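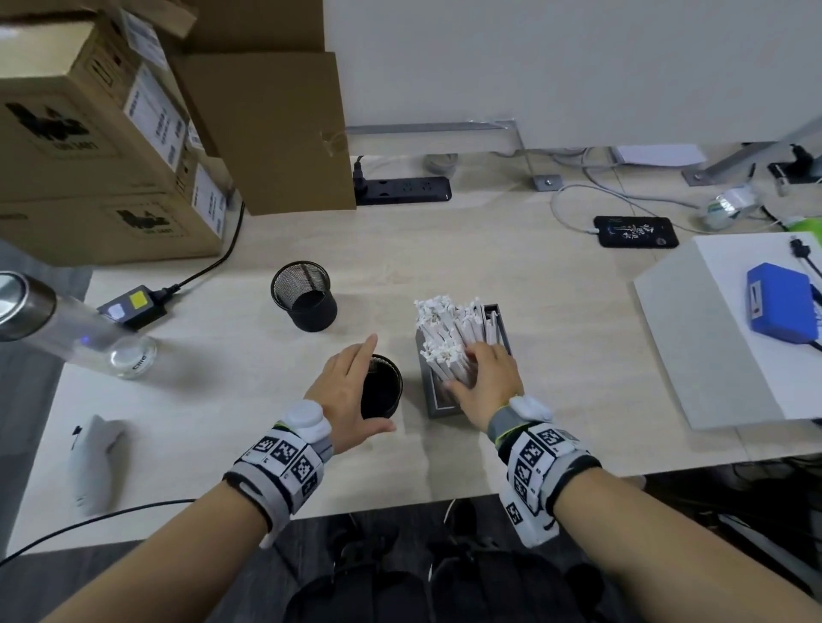
Robotics & Automation > Student Texts

Chapter 5
Comparing Grippers on the Same Task

A gripper's data sheet gives its stroke, its force and its weight. It says little about how the gripper will cope with a cup of chopsticks. For that you need a task, a fixed layout and enough repeats to see a pattern.

In this chapter we compare two grippers, the Uvari two-finger model and the Clurkov soft hand, on one sorting task. Paper-wrapped chopsticks have to be moved between mesh cups and a rectangular holder. The items are thin and light, and they bunch together – a wide jaw tends to pick up several at once.

Before any gripper is tested, the task is done by hand. The hand trials give a reference for grasp choice and wrist angle, and they show which steps need two arms. Marker bands on both wrists let the cameras follow position and rotation.
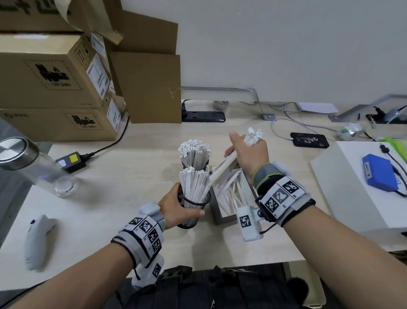
Figure 5.1 Hand trial. The left hand holds a mesh cup of wrapped chopsticks, the right hand a bundle.

Each gripper then gets 40 trials from the same starting layout. A trial ends when the cup is full or after 96 seconds. Drops, double picks and torn wrappers are logged separately, as they have different causes.

Section 5.1 covers the layout and the starting positions. Section 5.2 deals with camera placement, and Section 5.3 with the Burholm controller, which runs both grippers – its settings must stay the same throughout. The exercises call for up to 12 trials per group.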